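Wrist camera pose drifts over the CPU socket but is fine everywhere else on the board

Posted by Ursina Rüegg in Perception and Calibration

I'm working on a board-service cell: arm, two-finger gripper, small colour camera at the wrist. The task is to locate the processor socket on a server motherboard that is still in its chassis, move the fingertip to a point near the lower edge of the heat spreader, and then hand over to a force-controlled routine for the lever.

Pose estimation is done by Plestley (our in-house node, ordinary feature matching against a reference scan, then PnP with outlier rejection). Planning is in Adau. Hand-eye calibration was redone in November with 200 poses and the reprojection error was well under a pixel.

The behaviour is as follows. From the standoff pose, everything agrees. During the last part of the approach the estimated board pose starts to slide towards the memory slots, always the same way, and by the time the fingertip is close to the spreader the estimate is out by 6 mm. The real board has not moved. If I freeze the estimate at standoff and go in blind, the tip lands where it should, so I do not believe the calibration is at fault. 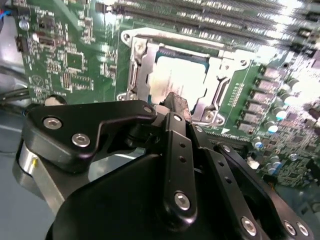 The number of inliers stays high all the way in, so the node reports a good fit and Adau happily replans to the wrong place. At standoff I get 776 matches. Close in there are fewer, but still plenty for the solver. Exposure is on automatic. The mask for the gripper is a fixed polygon that I drew by hand with the fingers open.

Things I have tried:
tightening the outlier threshold (drift is smaller, then the estimate drops out altogether)
filtering the pose over 12 frames (same drift, only later)
a second board of the same type (same result)

Is there a standard way of handling this, or should I simply freeze the estimate and live with it?

Settimio Palumbo

Two separate faults, I think, and they push in the same direction.

First, the glare. The right side of the board is washed out at close range, and the far ends of the memory slots go with it. Whatever matches survive come from the left part of the board, where there is plenty of fine white print and small parts. You have lots of inliers, but they all sit on one side. PnP on a near-flat target with points bunched to one side constrains translation poorly, and tilt and sideways shift trade off against each other. The inlier count tells you nothing about this. Look at the spread of the points, or better, at the covariance of the solved pose. I would expect the weak direction to line up with your drift.

Second, the mask. A polygon drawn with the fingers open is wrong as soon as they move. Your finger links have rows of small drilled holes and bright screws on matt black metal, and a corner detector likes those very much. They are fixed or nearly fixed in the camera view, so any that match by accident drag the estimate along with the gripper. Render the mask from the gripper model using the current joint reading, and grow it by a few pixels.

For the order of work:

1. Lock the exposure. Set it for the bright side and accept a darker left side. Fine white print on green will still match.
2. Replace the polygon with a rendered mask.
3. Divide the visible board into a coarse grid and cap the number of matches per cell before solving.
4. Publish the covariance with the pose, and have the planner refuse a replan when the weak axis goes over a limit.

Step 4 matters most for safety. At present the planner has no means of telling a good pose from a bad one. I don't know Adau's interface, but if it takes only a pose you can put a small gate node in front of it.

I would also leave the spreader itself out of the matching. It is pale and shiny, and whatever you pick up on it may be reflection. The socket's metal retention frame is better if you match edges, but its highlights shift with the camera too, so give it a low weight.

Issa

just freeze it. we do the same on our cell and it works, the chassis isn't going anywhere

Vellance

Freezing is fine provided nothing touches the board before the lever step. Once the tip makes contact, the chassis can shift on its fixture and a frozen pose won't show it. We keep the standoff estimate as a prior and let the close-range one correct it only within a small window. If the two disagree by more than the window, the arm backs off to standoff and looks again. It costs a little cycle time.

Agree with Settimio about the mask. Log the masked picture next to the raw one for a single approach and step through it. Ours was letting a screw head through on every frame for months.

Ursina Rüegg

Covariance plotted for one approach. The weak axis is along the drift, as Settimio said. Rendered mask is next, exposure lock after that. I'll use the prior with a window in the meantime and keep the gate in a separate node, as Adau does take only a pose.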